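Gripper week, day one. I've got two sets of fingers to try on the pair of arms and I promised I'd write it up as I went instead of three months later from memory. So, a thread. Mute me now if you don't care about fingers.

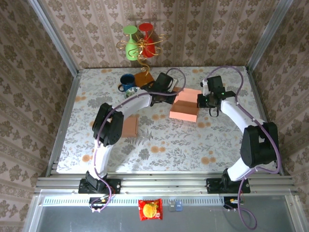
The contenders are the Osten fingers, which are the ones we've had since January, and a set from Umura that turned up in a padded envelope with no instructions whatsoever. Osten are stiff and a bit narrow. Umura are softer and wider at the tip, and they smell strongly of new trainers.

First job was mugs, because mugs are where the Ostens have always annoyed me. You come in on a handle, it looks lovely, you close, and the whole mug swings round like a door. Patterned cup, same story. I've lost count of the times I've said a rude word to a cup.

Umura on the blue mug: much better! It sort of squashes round the handle and stays there. I did 13 lifts and it only swung on one, and that one was me coming in far too high and hoping for the best.

But then blocks. Oh dear. The pink blocks are the easiest thing on the table and the Umura fingers somehow make them hard. Pick one up in the middle and it's fine, pick it up a bit towards the end and it slowly droops, like a sad biscuit. The Ostens just grab it and that's that.

Someone's going to ask about grip force so here you go. I had the current limit at 1000 on both sets to start with, whatever units the servo thinks those are. The droop went away on the Umuras at 1380. I tried 2000 as well and don't recommend it, the wrist got hot and started making a noise like a cross wasp.

Mug stand next, also known as the reason I haven't finished the day's list. Getting a goblet off a curly wire hook needs a lift, a tiny twist and a pull, in that order. Get the order wrong and the stand comes with you. I've now dragged that stand across the table more often than I've got a cup off it.

Mahsa Ranjbar suggested holding the base still with the other arm. I'd spent most of a morning on this and never once thought of using the second arm, and there are only two of them. It worked on the third go. Thank you Mahsa, I'm buying the coffees.

Goblet scores then. Ostens: fine on the rim, hopeless on the rounded bit. Umuras: lovely on the rounded bit, fussy about the rim because the tips are too fat to get down between the cup and the wire. I want to cut a set of Umuras down with a scalpel and see what happens. Watch this space – or watch me order another set.

Replying to a couple of people at once: yes, I'm driving both arms by hand for all of this, there's no clever policy running. I want to know what the fingers can do before I blame any software. And no, I'm not selling the old ones.

Quick word on controllers, as I swapped those halfway through as well (I know, I know, one thing at a time). The Swai one has a really nice trigger, you can feel where the fingers are starting to close. The Jandemance one is lighter and my hand aches less after an hour, but the trigger is basically on or off. For mugs I don't mind. For the goblets I very much do.

The other thing with the Jandemance is a bit of lag on the wrist. You turn, you wait, it turns. It isn't much and you do get used to it, but then you pick the Swai back up and overshoot everything for ten minutes. I knocked a block clean over doing that, so if you're comparing the two, do all of one and then all of the other.

Camera question from yesterday: fixed one, looking over the whole table, and I haven't moved it between sets so the clips can go side by side. I did wonder whether the busy cloth would be a pain. For me driving, the flowers are quite handy, I line the grippers up with them. I've no idea yet what a tracker would make of all those ferns.

Cables! Check your cables when you swap fingers. Ours loop back along the forearm, and I'd pulled the left one a bit tight when I did it up again, so the wrist kept stopping short on one side. I blamed the Swai for a good half hour. Sorry, Swai.

Where I've got to so far: Umura for mugs and anything round, Osten for blocks and anything I need to get down beside. Which is a very boring answer and also means I might just put one on each arm and see how that goes.

Tomorrow it's small packets, flat on the table, which I'm dreading. The Ostens can get under an edge if you're patient. I've got no hopes at all for the Umuras there but I'm happy to be wrong.

If anyone's filed down soft fingers without wrecking them, please tell me what you used. I've got a scalpel, some sandpaper and not much sense.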